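Bretlow Home Computer Loans
Progress report to the Dasa Trust
Period covered: spring through August
Prepared by Rajeshwari Reddy

Loans and returns

We now have 135 households in Bretlow and Rirkgate with a desktop computer on loan. That was the target in the grant agreement for the end of the year, so we are ahead on numbers. We are behind on the support side, and most of this report deals with that.

The loan terms have not changed. A household keeps the computer for a year, can renew once, and can buy it at the end for a small fee. Very few have come back early. The usual reason is a move out of the area. In two cases the family had been given a laptop by a relative and wanted the desk space.

Demand in Rirkgate is still stronger than in Bretlow. The Rirkgate waiting list is long enough that we stopped advertising there in June. People still hear about the loans through the school and the health center, and we add them to the list and tell them plainly that it will be a wait. Bretlow has no list at the moment. We expected the reverse when we wrote the application, and the budget for delivery was built on that guess. The van has been doing more miles than planned.

Equipment

Donated desktops come in mixed condition. Each one is opened, cleaned and checked before anything is installed on it. The check sheet was rewritten in May so that the power supply and fans are looked at first. Under the old sheet we could spend a good part of an hour on software and then set the computer aside for a noisy fan.

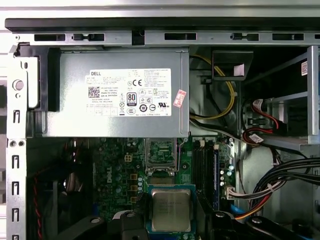 A Dell power supply above the motherboard, with its rating and approval marks on the label.

We have stopped accepting monitors with built-in stands that do not tilt. They were fine on a school desk but several older borrowers complained of neck pain, and they were right to. We have also stopped accepting keyboards. Cleaning them took longer than they were worth, and new ones bought by the box are cheap. The keyboard line in the attached budget is over for this reason and the staff time line is slightly under.

Donations slowed in July, as they did last year, when the offices that give to us were short-staffed. We had enough in storage to keep deliveries going. The storage room at Farouk Hall is dry and has a working lock now. The landlord paid for the lock and we paid for the shelving.

Drop-in sessions

The agreement asks for drop-in help at five sites. All five are open. Three are steady, one is quiet, and one is a problem.

The steady ones are Farouk Hall, the Bretlow library and the Rirkgate health center. People come with forms mostly – housing, school meals, prescription renewals – and much less with faults on the computer itself. We had trained the session staff on faults. In June we changed the training to cover the forms people bring, and the sessions have been shorter and calmer.

The quiet one is the Bretlow church hall. It runs in the late afternoon, when parents are collecting children, and we will move it to 10:30 a.m. in the fall.

The problem is the Rirkgate sports club. The room is good but the connection drops several times in a session, and the club's provider says nothing can be done before the building is rewired. We have been using a phone as a hotspot. It copes with two people and struggles with more. We would like to keep the site, as it is the only one on the east side of the bypass, but we can't go on asking people to fill in a long form on a connection that loses it halfway through.

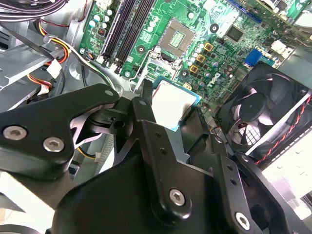 Sreekumar Alva wrote to us after the June site visit that the sports club should be dropped and the hours given to the health center, where people are already queuing. His view is that a bad session does more harm than no session, and that borrowers who lose a form once will not come back to any site. He also asked whether we had thought of home visits for the east side.

We have thought about it. We can afford a few home visits a month but not enough to stand in for a weekly session, and they need two staff each time under our insurance. What we propose is to run the sports club as a bookable session for the fall, with a small number of slots, and to take a decision on it in the next report. We would add a Thursday evening at the health center in the meantime.

Home internet

This remains the weakest part of the project. A computer without a connection is of some use to a child doing schoolwork, but most borrowers want it for things that are online. We ask about internet access before delivery and roughly what it costs them. The answers have been less reliable than we hoped. Several people said yes and meant the data on their phone.

The intake form now asks what the household pays, and who they pay, and whether there is a box on the wall. It is a longer conversation. It has already led us to hold back deliveries until a low-cost plan was in place, and those households have had far fewer calls to the help line since.

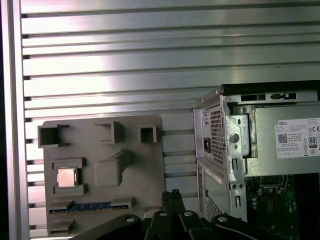 The grant included $1,000 for connection fees, to be used at our discretion. We have spent nearly all of it. It went on setup charges and, in a few cases, on old debts that stopped a family from opening an account with the provider. The second use was not foreseen in the agreement. We asked before doing it and have the emails on file if the Trust wants them.

We would like to ask for the same amount again for the second half of the grant. If there is no new money, we could move it from the printing budget, which is underspent. Most of the leaflets from last year are still good, apart from the phone number on the back, and we have stickers for that.

Staffing

The part-time delivery post was empty for five weeks in the spring. Deliveries were covered by the drop-in staff, and two sessions at the library were canceled as a result. The post is filled and the cover arrangement has been written down, so the next gap should be easier.

Next period

The main work for the fall is the Rirkgate waiting list. We also have the first group of year-end renewals coming up, and will be phoning those households instead of writing to them, as the letters sent in the trial got very few answers. The budget sheet and the site-by-site attendance table are attached separately. The attendance figures for the church hall are missing one month and will follow when the sign-in book is found.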